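Office tower from the Tadurgate clearout: worth saving?

skerrybus
Member, 12 posts

Picked this up at the Tadurgate office clearance on Tuesday. Three of us reached for the same pile and I won, if that's the word. Lid's off and I've had a first look. 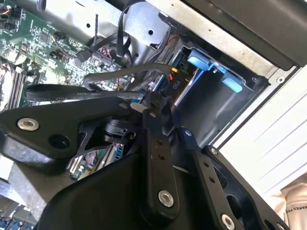 Inside, with the lid off. Green board, black memory slots, cables wherever they felt like going.

The plan is a file box for the closet. It needs to hold family photos and a lot of scanned recipes from my mother, who writes "some flour" and considers the matter closed. Questions:

1. Do I reroute the cables or leave them be? There's a flat black SATA cable running straight across and a thick black one looping over the board like it's trying to get out.
2. Do I keep whatever drive comes with it or start fresh?
3. Is any of this a good idea?

ketteldrum
Senior member, 3603 posts

In order: leave them, start fresh, no.

Magnus Kerr
Moderator

Ignore him, he has been saying no since the forum opened. A tower makes a perfectly good file box. Before you buy anything, pull the little front panel plugs one at a time and put them back. Half the "dead" machines I get handed have one of those hanging on by a single pin. Take a picture first, from straight above. You will not remember which way round they went. You will think you will.

skerrybus
Member, 12 posts

I see a small one with orange and black leads up near the corner and a black one with pink and white wires closer to the middle. Are those front panel?

Magnus Kerr
Moderator

Can't tell you from wire colors. Manufacturers used whatever was on the spool that week. Look for tiny lettering on the board next to each one and check it against the manual, if you can find a manual.

pludge_anix
Member

I'd disagree on the cables. That thick loop would be the first thing I dealt with. You want air getting across the board. Two zip ties and it's a different machine.

ketteldrum
Senior member, 3603 posts

It's the same machine with two zip ties in it. I ran a Górecki tower for years with the cables stuffed in like a Thanksgiving turkey, and the temperatures never moved a degree when I finally tidied it. I felt better about myself for an afternoon.

pludge_anix
Member

And how are the fans on your Górecki these days?

ketteldrum
Senior member, 3603 posts

Loud. They were loud before.

Iona Baxter
Member

Tie it back if it's anywhere near a fan, otherwise who cares. What I'd worry about is that SATA cable. If it's been bent the same way for years and you straighten it out, you can end up with a drive that drops off whenever a truck goes by. A new one costs less than lunch. I swap them on every used box as a matter of religion.

Same goes for the coin battery. Swap it. Otherwise the clock resets and all your mother's recipes will be dated the year 2000.

skerrybus
Member, 12 posts

She'd say that was about right. OK, new cable, new battery. What about the drive bay? It's pretty dark in there past the red and yellow connector and I haven't stuck my hand in yet.

Magnus Kerr
Moderator

Flashlight first, then hand. Case edges in bays are where I keep most of my blood. If there's a drive in it, wipe it or drill it, but don't go reading somebody's payroll.

pludge_anix
Member

Seconding the flashlight. Also, if you're buying a drive, the Pludanix ones are quiet. (No relation to my user name. I've been asked.)

ketteldrum
Senior member, 3603 posts

You've been asked by me, and I remain unconvinced.

Iona Baxter
Member

Buy two of whatever you get and keep the second one at somebody else's house. I lost a whole Skumness vacation to a single drive. My husband says it rained the entire week and there was nothing to see, but I would have liked to check.

skerrybus
Member, 12 posts

Two drives, one cable, one battery, zip ties undecided. I'll post again when it boots.

ketteldrum
Senior member, 3603 posts

See you in May.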